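12月 金曜 作業ノート(把持データ→方策の前処理まわり)

朝の続き。昨日の夜に回した学習は途中で止めた。lossは下がっているのに、再生すると左右の手先が布の手前で互いに譲り合うような動きになる。方策の問題と決めつける前に、入力側を一通り洗うことにした。

まず時刻合わせ。左右の手持ちグリッパはそれぞれ別のプロセスで記録していて、Erum(うちの同期ツール)が後から並べ直す。Erumのログを開いたら、右のストリームだけ開始時刻の扱いが古いままだった。設定ファイルを共通化したときに右側の上書きが残っていたらしい。差を測ると、右の開口幅が画像に対して最大81 msずれている。布をつまむ瞬間にこれだけずれていれば、片方が閉じ始めるのを待つ動きを覚えてもおかしくない。

直し方は二案あった。

案A:開始時刻だけ揃えて、あとは定間隔とみなす。
案B:フレームごとに一番近い開口幅のサンプルを線形補間で引く。

Aは速いが、記録中にフレーム落ちがあると後半で崩れる。Bにした。補間の前後のサンプルが離れすぎている区間は、埋めずにマスクを立てる。マスクの付いたフレームは学習時に行動側の損失から外す。観測としては残す。

書き直したのはalign_streams.pyだけ。単体テストは、人工的に遅らせた正弦波を食わせて元に戻るかを見るもの。通った。フレームをわざと抜いた場合も通った。端点の扱いで一度落ちた(最後のフレームより後にサンプルがないと外挿していた)ので、外挿は禁止にして例外を投げるようにした。

次に自己位置推定。Kotportの出力を軌跡ごとに可視化したところ、寝具の上の課題だけ、スケールの跳びが目立つものがある。机の上の課題では出ていない。全部で200本読み込んで、跳びの判定に引っかかったのが21本。いずれも手先が布に近づいてからの区間に集中している。

仮説は三つくらい考えたが、残ったのは次の二つ。

一つ目。手首のカメラが近づくと視野の大半が布になり、特徴点が柄に偏る。柄物の毛布は点がたくさん取れるので一見よさそうだが、布自体が引っ張られて動くと、点も一緒に動く。静止した世界を前提にしている推定器には都合が悪い。

二つ目。自分のグリッパの爪と、もう一方の手のグリッパが視野に入っていて、それが特徴点として拾われている。自分の爪は画面上でほぼ同じ場所にあるので固定マスクで消えているはずだが、もう一方は動く。固定マスクでは消えない。

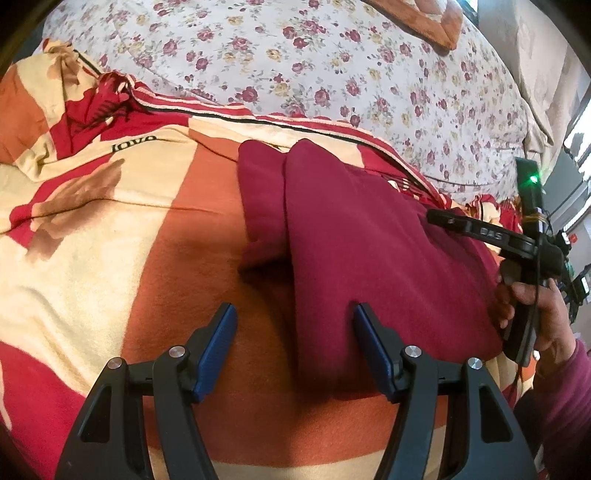
Berenice Sandovalからは、固定マスクの外に点がいくつ残っているかを先に数えたほうがよい、毛布の柄を疑うのはその後だと言われた。彼女の考えでは、相手側の機器は縁がはっきりしていてコントラストも高いので、数は少なくても推定への効き方が大きい。布の変形はRANSACがある程度落としてくれるが、剛体として一貫して動く物体はむしろ生き残りやすい、とのこと。

もっともなので順番を入れ替えた。引っかかった軌跡について、追跡された点を画面の領域別に集計するスクリプトを書く。領域は次のように切る。

・自分の爪とリンクの範囲(固定マスクの内側)
・画像円の縁の暗い部分
・相手側グリッパと腕(セグメンテーションで毎フレーム求める)
・操作対象の布
・それ以外の背景

相手側のセグメンテーションはPenerの既存モデルをそのまま使ってみた。グリッパの黒い部分はよく取れる。手と袖は取りこぼしがある。とくに袖と対象の布がどちらも臙脂色だと、袖まで「布」に入ってしまうフレームが出た。色に頼りすぎている。画像の端からつながっている領域は対象にしない、という後処理を足したらだいぶ減った。ただし対象の布が画像の端にかかる場面では逆に布が消えるので、この後処理は本番には入れない。今日の集計限定。コードにもそう書いた。

配線も厄介。上に載った機器から垂れたケーブルは細くて、マスクから漏れる。マスクを膨張させれば隠れるが、背景の使える点も一緒に減る。膨張量を振って、残る背景点の数と跳びの有無を並べて見るしかなさそう。とりあえず設定で変えられるようにした。

それから魚眼のモデル。周辺部の点は歪み補正の残差が大きいので、もともと重みを下げている。ところが相手側の機器が写るのはだいたい周辺寄りで、近づくと中央にも入ってくる。重みが高い領域に動く点が入ってくるのがちょうど把持の直前ということになる。跳びの時期と合う。まだ相関を見ただけで、因果は確認していない。

Kotport側の改修は、動的マスクを外から渡せる口を作るところまで終えた。マスクの時刻は画像と同じキーで引く。キーが見つからないときは黙って固定マスクに戻るのをやめ、警告を出して軌跡に印を付ける。前回はこの黙って戻る挙動に2日つぶした。

午後の再実行の結果メモ。

・同期修正のみ:跳びの本数は変わらず。開口幅を推定に使っていないので当然。
・同期修正+動的マスク(膨張なし):流している途中。夜までに終わる見込み。
・同期修正+動的マスク(膨張あり):ジョブ投入済み、待ち。

方策の再学習は、同期修正だけ入れたデータで先に始めた。跳びの出た軌跡は外してある。譲り合う動きが時刻ずれ由来かどうかは、位置推定と切り離して見たい。乱数の種と学習率は前回と同じにしてある。評価はVillaseñor(再生用のビューア)で開口幅と手先の軌跡を重ねて見る。ビューアの時間軸がまだ古い同期結果のキャッシュを読むことがあるので、開く前にキャッシュを消すこと。これは共有の手順書にも書いておく。

計画側で気づいたこと。両手の目標を別々に平滑化しているため、片方だけ急に動くと相対距離が守られない。つまむ位置が近い課題では爪同士が当たりうる。相対姿勢も一緒に平滑化の対象に入れるか、下限距離の制約を足すか。制約のほうが既存の最適化に入れやすい。実機で試す前に再生で最小距離の分布を出しておく。

残り
・領域別集計スクリプトを引っかかった軌跡全部に流す
・膨張量の比較表
・補間マスクが立ったフレームの割合を課題別に出す
・袖と布の取り違えが出たフレームを学習用に書き出して、ラベルを付け直す
・align_streams.pyのレビューをBereniceに頼む
・右側の上書き設定を消したコミットに、影響する記録の範囲を追記

19時、動的マスク(膨張なし)のジョブはまだ半分ほど。ログは共有フォルダに出るようにして今日は終わり。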